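Tips for the packing table when part of the packing becomes automatic

This page is for people who pack small wrapped goods for a living, mostly sweets and snacks, and whose employer has started to bring in an arm. I have worked in mixed-sweet packing at Lendier in Kumville for many years and I lead the table on the early shift. At our place the arm packs the standard cartons and we pack everything else. Before the arm can pack anything, a person must do the same job many times with the hand grippers, and the movements are recorded. So many of us now spend a part of the week with grippers in our hands, at the plant or at a table in a house.

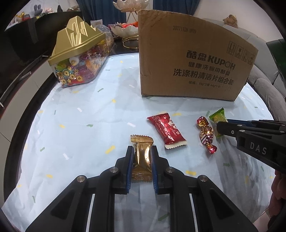
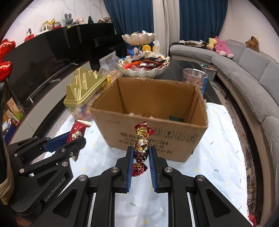

A gold packet is held in the first picture and a twist-wrapped candy in the second, with the carton behind them both times.

I wrote down what helped us. Some of it is about the grippers and some is about the table, and the last part is about the people. If you already have your own way and your shoulders do not hurt, keep your way.

Setting up the table

Put a cloth on it. On a bare hard top, small packets slide away when the jaw touches them, and you chase them to the edge. A cloth with a few wrinkles is fine. A thick blanket is too soft, the packet sinks and the lower finger cannot get under it.

Open all the flaps of the carton and fold them well back before you take the grippers. With your fingers you can push a flap away without thinking. With grippers it takes two or three tries, and then you are recording how to fight with a flap.

Leave the sweets apart from each other, a hand's width if there is space. Later you can make it harder and put them in a heap, but begin with them apart.

Other things can stay on the table if they normally stay there. At first we cleaned everything away, and Atif Mughal, who looks after the recordings, asked us to put it back. The arm will meet bowls and jars and bags in its life too. Only keep them out of the path between the sweets and the carton, or you will knock a lid with your elbow.

Sit or stand, but choose before you start. I stand for a deep carton, and for a low tray I take a chair.

Holding the sweets

Twist-wrapped candy: take it by the middle, the fat part. If you take it by the twisted end it turns around while you lift, and sometimes the paper opens. When it lies with the end pointing to you, come from above with one jaw on each side.

Flat packets with a sealed, toothed edge: these are the difficult ones. If a packet lies flat, press lightly near one end with one finger pad so that the other end lifts a little, then close. Do not scratch at the cloth. If you have two grippers, use the second one to stop the packet from sliding.

Foil packets: close slowly and stop when the foil begins to wrinkle. Laiba Baloch from our table listens for the small crackle and stops there, and her packets come out with fewer marks than mine. A hard squeeze does not hold better.

Very small hard candies: leave them for the end of the session, when your hands know the distance again. Every morning the first ten minutes are clumsy, also for people who have done it since last July.

Do not hold your breath. It sounds silly, but look at a new person with a gripper and you will see it.

Putting them into the carton

Go in over the front, lower the sweet, and open the jaws when it is near the bottom. From higher up it bounces and lands anywhere. For a gift carton where the customer sees the top layer first, this matters a lot.

Fill the far corners first and come toward yourself. If you fill the near side first, your wrist must pass over what you already placed, and the joints of the gripper catch on the wrappers.

When two people work at one carton, agree who goes first. We say "in" when we move over the carton and "out" when we leave. On the first days everyone felt stupid saying it. Now we say it even when we pack with bare hands, and my daughter says it at home when she reaches into the bread basket.

If a sweet falls outside, leave it until you have finished the movement, then pick it up in the normal way. Do not grab it with your free fingers in the middle of a recording. If you did grab it, tell the person who keeps the list. That take is simply marked and another one is done, and no one is angry.

Care of the grippers

Wipe the blue pads with a slightly damp cloth after each session and let them dry open. Sugar dust makes them slippery first and sticky later, and both are bad.

Look at the screws before you begin. If a jaw feels loose, or one side closes later than the other, put the gripper aside with a note on it. Please write what you felt, for example "left finger slow". A note that says "broken" helps no one.

Do not put them down on their fingers. Lay them on the side, on a folded towel.

Nail polish, rings and long sleeves are no problem for the gripper, but a loose sleeve can drag a whole row of sweets to the floor. I fold mine two times.

Hands, shoulders and breaks

This is the part I wish we had from the beginning. The gripper is heavier than a sweet and you hold it in front of you, so the work goes from the fingers into the forearm and the shoulder. After the first week three of us slept badly from it.

What we do now is 2 sessions in a shift and not more, with normal packing or labels between them. In one session we make up to 80 picks and then we stop, also when it goes well. Change the hand if you can. My left hand was terrible for a month and then it became almost good.

Keep your elbows close to the body. Lower the table or raise yourself; a low step is cheap. Put the gripper down completely when someone talks to you. Most people keep it in the air for the whole conversation.

What the arm does well, and what came back to us

The arm we have is called Bassey, that is the name on the work order, and everybody uses it as if it was a colleague. On a good shift it packs 300 standard cartons with the same mix. It is slower than Shagufta Pirzada on her best day, but it is the same at the end of the shift as at the start, and Shagufta is happy not to be compared with her best day anymore.

Things that came back to the people, and that you should expect also:

Torn and half-open wrappers. The arm packs them like any other. Put one person before the arm to look over the sweets, and give this person good light. A side lamp shows an open seal better than the ceiling light.

New shapes. Each new packet from a supplier means a few days of hand work and gripper sessions before the arm can have it. Ask the buying office to tell you early. We learned about the new jelly packet when it was standing at the door.

The top layer. Customers notice if all the reds are on one side. The arm does not care, so the last layer is still ours.

Small orders. With a run of twenty cartons you are finished by hand before the change-over is done.

The stop. When the arm stops, wait until the light is green and the gate is open, even if you can see the stuck candy and it is so close. Nerys Samuel wrote the rule on a card in big letters and hung it at eye level, and I recommend a card over a long instruction in a folder.

Talking about it at work

When the plan was announced, people were afraid for their places, and some did not want to hold a gripper at all. They asked why they should teach the thing that would take the table. I think this is a fair question and a table leader should not laugh it away. At our plant no one from the early shift had to go, but two colleagues moved to the warehouse, one of them gladly and one less gladly. I cannot promise what your employer will do.

My advice is to ask some things early, and to ask for the answer on paper. Is gripper time paid like packing time? If you do it at a house, who brings the table, the sweets and the cartons, and what in the room will be recorded? Are takes counted for each person, and who sees this list? With us the list first hung on the wall with names. After one week Tanveer Mirani took it down and changed the names to numbers, and the mood at the table became much better.

Give the gripper work to everyone who wants it, also the older packers. They were the slowest at the beginning and now they have the cleanest takes, perhaps because they know already how each wrapper behaves. If only the young people do it, the rest feel that they are waiting for the end.

Write down your small tricks before you forget that they are tricks. I did not know that I tap the carton on the table after each layer until Atif asked me what the noise was on the recordings. Now the arm has a small shake at the same moment. I still tap mine.

Short list for the inside of the cupboard door

Cloth on the table, flaps folded back.
Pads wiped, screws looked at.
Say "in" and "out".
Middle of the candy, never the twist.
Far corners first.
80 picks, then put it down.
Green light and open gate before any hand goes in.
Mark the takes where fingers helped.

If your packets are of another kind, for example tea bags or soap, the part about flat packets should work also. For glass jars I have no experience, please ask someone who has.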